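The Dulska Workroom
Gallery, page 8: Cables and Power Strips

Welcome to the page about cables. When we moved to Room 354 in the Kohlhase building, I promised to make a gallery about every part of the new workroom: the chairs, the shelves, the sink, the windows and so on. The page about cables comes late. For a long time I did not want to show them to anyone.

The room was used before by the office of Flornex, and they had their desks along one wall only. All the wall sockets are on this side. We put our tables in the middle and along the window, so from the first morning every lamp and every charger needed a cable that traveled across the room. We taped the cables to the floor with brown tape. The tape came up after a few days, dust stuck to it, and the cleaning became a very slow activity.

In March we decided to do the work properly. It took two weekends, and I would like to explain what we did in the order we did it. Several people asked me about it in the hallway and I always forget one part.

Before the work

First we unplugged everything and put it on the floor near the door. It was surprising how many cables belonged to nothing. There was a charger for a phone which no member has, a long extension cord with a burn mark near the plug, and a thin gray cable that two persons claimed and then both gave back. The extension cord with the burn mark went directly to the recycling center. Please do the same with yours. A cord like this should not go back in the drawer "for the garden".

Then we looked at the power strips. Some were old and yellow, and in one of them the plug was moving when you touched it. We kept the ones with a firm grip and with a switch that closes with a clear click. We also read the small text on the back of each strip, where the maximum load is written. The kettle and the heat gun must not share a strip, and now they live on different walls.

The trays

Under the tables along the window we fixed Suvent trays. A Suvent tray is a simple metal basket that hangs under the tabletop, and the cables lie in it like in a hammock. I had some doubt about the screws. Our tabletops are not thick, and the screws in the bag looked long to me. I measured three times and then I bought shorter ones. If you mount trays at home, put a screw next to the edge of the table and look with your eye first. It takes one moment.

The trays are good for the long cables that stay always in the same place, for example the lamps and the router. For things that people plug and unplug all day they are not so practical. You must go under the table with your head every time, and you come out with dust in the hair. So we divided it: permanent things go in the tray, daily things go in a strip on the top of the table.

The labels

Each plug has now a small paper flag with the name of the thing: LAMP WINDOW, PRINTER, RADIO. We wrote them by hand with a pen that does not smear. I wanted to print them, but the printer was of course unplugged at this time. The handwritten flags are fine and I have got used to them. When a flag falls off, please make a new one on the same day, otherwise after one month we are again pulling plugs to see which light goes out.

On the tabletop

The strips for daily use stay at the back of the table, close to the wall. We tried also the front edge, and it was comfortable for the hand, but cups stand there and somebody can spill. At the back it is a little farther to reach, and I think this is acceptable.

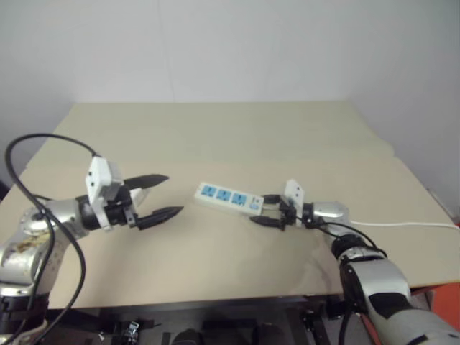 Choosing where a strip should lie took more discussion than buying it. One side wanted it in the middle, so that both neighbors can reach it, and the other side wanted it in the corner, out of the way of paper and elbows. Color was also a question. A white power strip on a pale beige table, with a plain white wall behind, looks very calm, and this I like in the photo. But in the evening light it is easy to put a book on top of it, so I stuck a thin red line of tape on the long side of our strips afterwards. Look also at the black cable at the left, how it makes a wide loop and hangs down over the front edge of the table. A loop in this place is exactly what I ask everybody to check before they sit down. A knee or a bag can catch it very quickly, and a cable which goes to the back is safer for all.

For fixing the strips we used wide hook-and-loop tape. One half goes on the table and the other half under the strip. Clean the table first with a little alcohol and wait until it is dry, or the tape will leave in the summer. I do not recommend double-sided foam tape. It holds very well, too well, and when we removed it from one of the Flornex desks it took a piece of the surface with it.

What is still open

The corner beside the sink has no good solution. The nearest socket is too far, and I do not want a strip anywhere near water. For the moment there is simply no electricity in that corner, and whoever wants to charge a phone there has to walk a few steps.

The radio cable is too short for the tray and hangs in the air for a piece. I ordered a longer one.

I am also looking for a nice box for the spare cables. The old one was a shoe box without a lid, and the cables came out of it by themselves in the night — this is at least how it looks in the morning. A wooden box with dividers would be the best, flat enough to go on the lowest shelf. If you have one at home that you do not use, leave it next to the door with a note.

Small rules for the room

Switch off the strip on your table when you are the last one there. Do not plug one strip into another strip. Pull on the plug and never on the cable. If something feels warm, unplug it and write it on the board, also when you are not sure.

Next page: the shelves over the sink, before and after the paint.
Previous page: chairs.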